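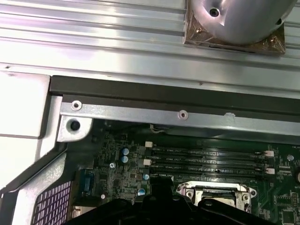

Hi all, quick one before I run out the door.

Sinéad Flanagan wrote:

> Is the archive staying on the old Illora box or are we moving it? I have 561 scanned parish newsletters from Miststead sitting on a stick and nowhere to put them. Also the search is dead again. It finds "bakery" but not "Bakery".

Moving it. The old one is full, and I'm not buying another disk for it. Plan is Polat hosting from December, same address, same logins. Don't upload to Illora now please, anything new there will get lost in teh copy.

Sinéad, keep the stick. If you can, rename the files year first, then month. The ones from the flood year have no issue numbers so just put 00.

Search: known problem, capital letters. Type everything lower case for now. Will fix after the move, not before.

Other bits:

- Captions. 198 photos still have none. Mostly the school fair ones and the brass band. If you recognize a face, write to the list, not to me.
- Jidik wants to reprint the mill map. Fine by me as long as they credit the society. Objections by noon tomorrow
- Mailing costs: the last print run was 1000 copies and we gave away maybe half?? Suggest 100 less next time.

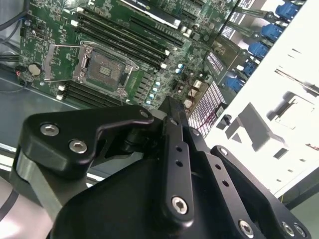 *Board with the CPU socket open, no processor in it*

Still need somebody to proofread the index, letters M to R. Its dull but short.

Špela Radulović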